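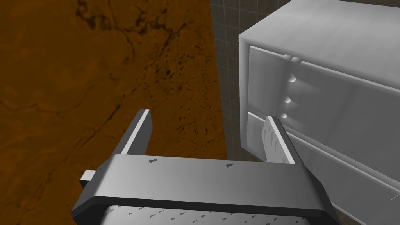
Wrist view from the drawer task, sim station, Urkura open day

Urkura open day in April: notes on the drawer demo
Forum: Manipulation and Grasping

arif_uddin wrote:
I spent the afternoon at the Urkura open day, mostly at the simulation station. The task was a white drawer cabinet next to a brown tabletop, parallel-jaw gripper, view from the wrist. Visitors could drive the arm with a hand controller or watch the policy run. Iman El Idrissi presented and took questions until the room closed.

She said the policy gets the wrist view and joint positions, nothing else. No cabinet model at run time. They ran 90 episodes that morning and the log was up on a side monitor. I did not copy the success rate because they changed the reset range partway through and the two halves should not be pooled.

The inner pad on the right finger has a row of small ridges. I asked if those were collision geometry or only visual. Visual only. Contact is computed on a plain box.

wanting_h wrote:
Then the knob contact means very little. A box pad against a round knob gives you one or two contact points, and the solver will hold that grasp with friction you could never get on hardware. Did she give the friction coefficient?

arif_uddin wrote:
She gave a range, randomized per episode. I didn't write down the limits. The solver step was 2 ms.

rokeya.p wrote:
I was at the 4:30 session. Disagree with Wanting on this. For a drawer pull the jaws only have to cage the knob. If the fingers close behind the widest part, friction hardly matters. The harder part is lateral alignment, and the wrist view is good for that when both fingers stay in view.

My complaint is the approach. When I drove it, I kept bringing the right finger too close to the drawer front. Here is one from my set with the jaws open near the front.
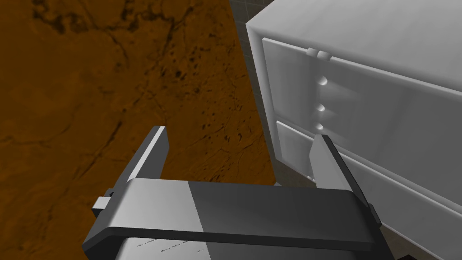 Re: approach angle and finger clearance

wanting_h wrote:
Caging assumes the fingertip fits between the back of the knob and the drawer face. Those knobs look like plain domes to me. With no neck there is nothing to get behind, and you are back to squeezing.

rokeya.p wrote:
Fair point on the shape. I was thinking of the Kovus fixture, where the knobs have a stem. I still think alignment dominates the failures. I made 8 attempts by hand and 7 of them failed before I had closed the jaws on anything.

arif_uddin wrote:
Same for me. The oblique view of the cabinet makes depth hard to judge. Iman said a second fixed camera is planned, but the policy will stay on the wrist view so results can be compared with the older runs.

imtiaz_m wrote:
Has anyone tried importing their cabinet into Gonuvow? The drawer joints came in with zero damping for me, so the drawers slide at the slightest touch.

wanting_h wrote:
Set damping on the joint after import. The converter drops it. Ekanayake has the same bug in the older branch.

imtiaz_m wrote:
That fixed it, thanks. Lower drawer still drifts a little. I'll open a separate thread with the joint file.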